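Reviews > Robot Kits > Two-Arm Systems

Search this site Type and press enter

Neltix two-arm bench kit: a long-term review

Posted May 21, 2020

I've had the Neltix on my bench since December and I still look forward to switching it on, which I can't say for every kit that has come through here. It's a pair of small arms with grippers on a shared rail, plus the control software and a bundle of practice tasks. You teach it by moving it through a job a number of times, then you train on those runs and see what it has picked up. I bought mine from Retholm at full price and have no deal with them or with Neltix.

Let me start with setup, which was far better than I feared. I gave myself a weekend and was done by Saturday dinner. The rail goes down first, then the base plates, then the arms, and the plates are held with knobs you can turn by hand! After years of hunting for the right hex key this felt like a holiday. I have taken the arms off and put them back plenty of times (I moved the whole thing to another room in the spring) and they've lined up again with only a short recalibration.

The manual is thin. It's 26 pages and a good part of that is safety text, so most of what I know comes from the user forum. Ozan Ertürk's setup guide there is the one to print out. His order for the calibration steps is different from the official one and it saved me a lot of cursing - do the wrist joints before the elbows, and do the left arm completely before you touch the right.

The software is called Vomosska, and it's good. Recording a run is one key, throwing away a bad run is another, and you will throw away a lot of bad runs. I like that it lets you tag them as you go. Mine have tags like "crooked" and "grabbed two layers" and "phone rang." Training happens on your own computer, and with a decent graphics card you start it before bed and try the result over coffee.

Now for cloth, the reason I wanted two arms in the first place. One arm can pick up a block and put it in a cup all day long, and I was bored of that by the second week with my old kit. A towel is a whole other thing. It never lands the same way twice, the corners hide, and anything you do to one side pulls on the other. With a gripper on each side you can hold and tug and flatten, and you start to see moves that look like something your own hands would do.

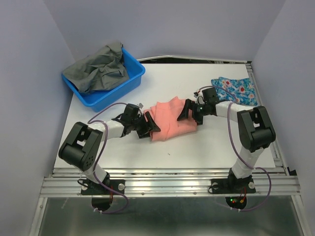
I began with thin, plain cloths in one color and I'd tell anyone to do the same. My first batch was 82 runs of a simple half fold, and the result was poor. It would go to the right area and then dither. I nearly gave up there, but people on the forum told me to keep recording, and to start each run with the cloth dropped any old way and stop laying it out nicely. By the time I got to 300 runs the difference was huge! It still missed a corner now and then, but it would go back and try again, which I had never really taught it on purpose (I suppose I fumble enough in my own runs that it learned the fumble and the recovery together).

Patterned cloth is harder, at least for my setup. So is anything thick. A bath towel is more than these grippers want to deal with, and the fingers tend to slide off a fat fold before they get a proper hold. Dish towels, napkins, pillowcases, T-shirts in small sizes - all fine, all fun.

The grippers themselves are my favorite part. The fingers come to a narrow enough tip to get under an edge that's lying flat on the table, and that's most of the battle with fabric. I bought the softer finger pads from Gündoğdu as an add-on and they do help with slippery stuff, though I'd run the stock fingers for a month first and see if you need them.

A few gripes, so you don't think I've lost my head. The cables need more care than they should. You have to leave a generous loop at each base or the arms will pull on them at full reach, and the first time I tied mine down I made them far too short. Get a bag of zip ties and expect to cut and redo them. The elbows are bulky, too, and when both arms work close to the middle you have to think about where the elbows are going as well as the hands. The software will stop the arms before they hit each other, but it stops them hard and you lose the run.

Noise is fine. There's a whine when they hold a pose for long, and my dog leaves the room for it, but I can take a phone call at the same desk.

Support has been friendly and slow. I had a wrist motor that started to stutter in the third month, and after some back and forth they sent a replacement with no fuss. Swapping it took me one evening, including the part where I put a bracket on backward.

One thing to plan for is space. You want a table you can leave alone, with a plain surface and steady light. I used to clear mine for dinner every night and set it up again in the morning, and my results jumped around for no reason I could find until I quit doing that. Walls around the work area help a good deal as well. Before I had them, a run recorded with someone walking past behind the table was as good as wasted.

As of this week I have 536 runs saved, nearly all of them cloth, and I'm still adding to them most evenings. If you want a robot that will take laundry off your hands, this isn't it, and I'd be wary of anyone who told you theirs was. It's slow, and I can fold a stack of napkins while it does one. But if you like teaching a machine something fiddly and watching it get better week by week, I haven't had this much fun with a kit in years. Next up is a T-shirt with the sleeves tucked in. I've tried it twice so far and both came out as a ball, so I'll post an update when there's something worth showing.

Contact | Copyright 2020 | Back to top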